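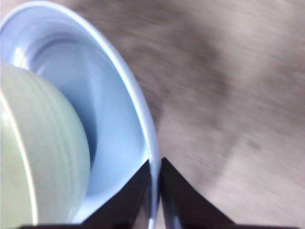

How many bowls should you nest in one stack? Three for everyday bowls, two if either one is glazed and heavy, and always with the widest at the bottom.

I get asked this every time I post about kitchen cupboards, so I'm putting the whole thing in one thread. I pack and unpack kitchens for a living and bowls take up more of my day than any other item.

Start by taking every bowl you own out of the cupboard. All of them, including the ones in the back that hold rubber bands and the one under the houseplant. Put them on the table or the floor. You can't sort them while they're still on three different shelves.

Sort by width first. Color and set don't matter yet. Most people try to keep sets together and end up with four short stacks that each take as much shelf as one proper stack would.

A light blue bowl with a smaller mint green one inside it is a perfectly good pair. They don't have to match. If the small one sits inside the big one, they're a pair.

Check how the small one sits. If it leans against the side, it will keep leaning, and every time you close the cupboard door the two will knock together. Set it level on the bottom of the big one. If it won't go level, the curve is wrong and it belongs in a different bowl.

Ribbed bowls are the ones I watch. The ridges on the outside are nice to hold when your hands are wet, but on some of them the edges are sharp enough to leave gray marks on a smooth glaze. Run your thumb across before you stack. If it feels rough, put something in between.

What to put in between: a paper coffee filter. The basket kind, flat bottom. A pack of 50 costs very little and will do a whole kitchen with plenty left over. Paper towels work but they hold damp. Felt pads look nice and collect crumbs.

Dry them all the way before stacking. Wipe the foot of the bowl too, the unglazed ring underneath. That ring holds water long after the rest looks dry, and the water ends up sitting in the bowl below it. I leave mine upside down on a towel overnight.

Oľga Doležal asked under my last thread whether bowls should be stored upside down for good. I don't do it. The rim is the weakest part and upside down it carries all the weight. If you're worried about dust, lay a plate over the top bowl.

Stuck bowls. This happens when two are nearly the same width and one goes in warm. Don't pull and don't twist hard. Put cold water in the inner one, stand the outer one in warm water, wait 10 minutes, then lift straight up. A drop of dish soap around the gap helps. No boiling water and no ice on anything glazed, the sudden change can crack it.

Shelf height. Big bowls go at waist height or lower. A lot of kitchens have them on the top shelf because they don't get used daily, and then somebody is reaching over their head for the heaviest thing in the cupboard with two smaller things loose inside it.

If you only have high shelves, take the small bowls out and store the big one alone up there. Less efficient, safer.

Deep drawers are better than cupboards for bowls if you have the choice. You see everything from above and you can lift a stack out with both hands. Put a rubber liner down first or they slide when the drawer shuts. I use the Kelik one, cut to size with kitchen scissors. It goes in the sink to be washed.

How many to keep. My rule is two cereal-size bowls for each person in the house, two mixing bowls, one serving bowl. Faustine Brunet thinks that's too few and she bakes a lot more than I do, so if you bake, keep three or four mixing bowls and don't worry about it.

The ones I let go first: anything with a chip on the rim, anything too heavy to lift with one hand when it's full, and anything that doesn't nest with a single other bowl in the house. That last group is bigger than people expect. There's usually a square one in it.

A chip on the foot is fine as long as it doesn't rock. Sand it lightly with 500 grit paper, wet, so it doesn't scratch the shelf. Rinse it well after.

Hairline cracks are harder to see. Tap the side with a knuckle. A sound bowl rings a little, a cracked one gives a flat tick. If it's flat, don't put hot soup in it. Keys, fruit, fine.

For moving, the rules change. Don't trust the nest to protect itself in a box. Wrap each bowl separately in two sheets of paper, then nest them wrapped, then stand the whole stack on its edge in the box. Bowls on edge survive a dropped box better than bowls lying flat.

Crumpled paper at the bottom, a good thick layer — more than looks sensible. Fill the gaps at the sides until nothing moves when you rock the box. Write BOWLS on the side as well as the top, or you won't find them under the other boxes.

We did a kitchen in May where one family had kept every serving bowl from two sets of grandparents. It took the whole morning to sort and they kept six. Everything fit in one drawer after that, with room for the colander.

Tomorrow I'll do lids and containers, which is a much longer thread. If you have a bowl question in the meantime put it under this one. Zdislava, I saw yours about the salad spinner, I'll answer it tonight.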